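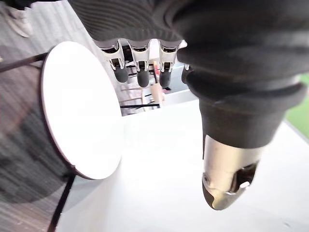

Dark ribbed fabric, seen from close by.

Ribbed fabric is a type of textile in which raised lines, called ribs or wales, run next to each other over the surface. The ribs can be made by knitting or by weaving. The two methods give cloth with a different behavior, although from a distance they can look similar.

Knitted rib

In a knitted rib, columns of knit stitches alternate with columns of purl stitches. The purl columns sink to the back and the knit columns come forward, so the cloth pulls together in the width. It can be stretched and will return to its former size, and for this reason it is common in cuffs, collars and the lower edge of sweaters. The simplest form is called 1×1 rib. The 2×2 rib has deeper lines and is often used for hats.

Woven rib

Woven ribs are obtained when the threads of one direction are thicker than those of the other, or are grouped together. Poplin, faille and grosgrain belong to this family. These fabrics stretch very little – grosgrain is mostly sold as ribbon.

Care

Knitted rib should be dried flat, as hanging may lengthen it. Strong heat can damage elastic yarns, which some makers add to the cuffs.

See also

Corduroy
Jersey (fabric)
Piqué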